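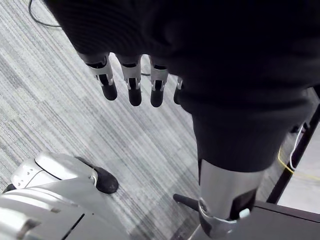
I finally replaced the recursive DNS resolver on the home network in March. The old one had been running on a single-board computer for long enough that I no longer remembered how I had configured it, and the config file did not help, as most of the comments referred to a router I threw out.

The symptom was slow first lookups. A name already in cache came back right away. A name not in cache took around 700 milliseconds, sometimes longer, and then everything on the page loaded at normal speed. Browsers hide this fairly well. The mail client does not, and neither does the package manager.

My first guess was DNSSEC validation. I turned it off and measured again with dig, flushing the cache between runs. No change, so I turned it back on. My second guess was the upstream link, but queries sent straight to an outside server from the same machine were fast.

The cause was IPv6. The resolver had a global address on its interface, left over from a tunnel I set up through Norent and later canceled. The address was still assigned statically and the default route still existed, so the resolver believed it could reach authoritative servers over IPv6. It tried, waited, gave up, and retried over IPv4. Servers that failed were remembered for a while, which explains why the delay came and went and why my tests on popular domains kept looking clean.

Removing the address and the route fixed it. Setting do-ip6 to no in the resolver config would also have worked, but I would have forgotten about it by the time I get native IPv6 here.

I moved to new hardware anyway. The old board had 2 failed boots last winter and I did not trust the card. The new box, hostname raptis, runs the same resolver software with a config I wrote from scratch. It has the local zone, the access list, prefetch turned on, and very little else. Cache sizes are at the defaults. I had raised them on the old machine and can find no evidence that it mattered.

One thing I did keep is the local override for the printer, which still announces itself under a name with an underscore in it.

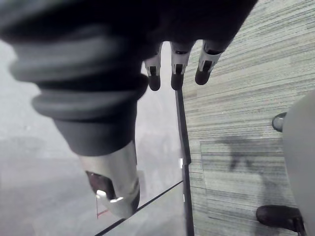 Renata Pereyra wrote in to say that I should have looked at the resolver's infrastructure cache before touching DNSSEC, as the dump would have shown the timeouts per server address in one command. She is right. The command is unbound-control dump_infra, and I had remote control disabled on the old box, so I never thought of it. It is enabled on raptis, bound to localhost only.

Still to do: a second resolver, so that a reboot does not take out name lookups for the whole house, and some kind of graph of uncached query time.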